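**Ticket 1055 — Left wrist camera running behind the joint log, pin pick-up task**

Opened by: Benedito Xavier
Assigned to: Willy De Bruijn
Site: Drimusdale, cell Nondora
Opened: 7 January 2020
Status: closed, one follow-up

## Problem

Episodes from the pin task fail the sync check on upload. In the rejected ones the left wrist video lags the left joint positions by up to 200 ms. The right wrist video and the overhead video are fine. Operators did not notice anything while driving the arms, because the live view on the desk doesn't go through the recorder.

The training people at Grelier spotted it first. Their replay showed the left fingers closing before the video had them anywhere near a pin.

## What was tried

**BX:** Restarted the recorder and both arm controllers. Recorded a short test, left arm only. Lag still there.

**BX:** Swapped the left and right camera cables at the computer end. The lag stayed with the left camera, so I put them back. That rules out the port but leaves the camera, its cable and the settings.

**WDB:** Please check the exposure setting on both wrist cameras. The left one was changed in September when we had trouble with glare off the pins, and I can't find a note of it being changed back.

**BX:** Left was on auto exposure, right was fixed. Set left to fixed, same value as right. Lag dropped a lot but some episodes still fail, mostly the longer ones.

**WDB:** Then there are two faults. Auto exposure was slowing the camera down, and something else is building up over the length of an episode. Leave the cell set up as it is, pins in the tray and the wall baskets where they are. I want to compare with the old episodes and I don't want the background to change halfway through.

**BX:** Left alone. Six pins in the teal tray, five of them close together on the left side and one on its own towards the upper centre. Left gripper open beside the tray, right gripper down by the upper right rim.

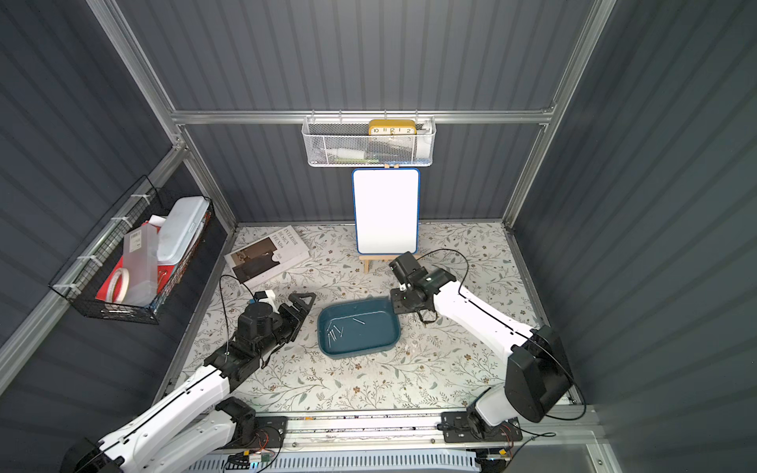

## Cause

The recorder was stamping left camera images when it wrote them to disk, and the right camera images when they arrived. The Dekker config file had the setting under the right camera only. With a slow disk the write queue grew during the episode, so the left stamps drifted further the longer the operator went on.

## Fix

1. Added the arrival stamp setting to the left camera block.
2. Locked exposure on both wrist cameras and saved it in the start-up file, so a restart doesn't lose it.
3. Moved the write queue to the second disk.
4. Recorded 2 long test episodes with both arms. Both passed the sync check from start to finish.

## Existing data

**WDB:** We have 700 episodes of this task on the server. The ones that passed the check can stay. Don't try to repair the failed ones by shifting the video, as the lag isn't constant within an episode. Mark them as bad and re-record.

**BX:** Marked. I'll start the re-records with the single pins, then the bunched ones — those take longer and the operators get tired.

## Follow-up

The sync check only runs on upload. Benedito to add it to the end of each recording, so a bad episode shows up at the desk. Separate ticket to be raised for that.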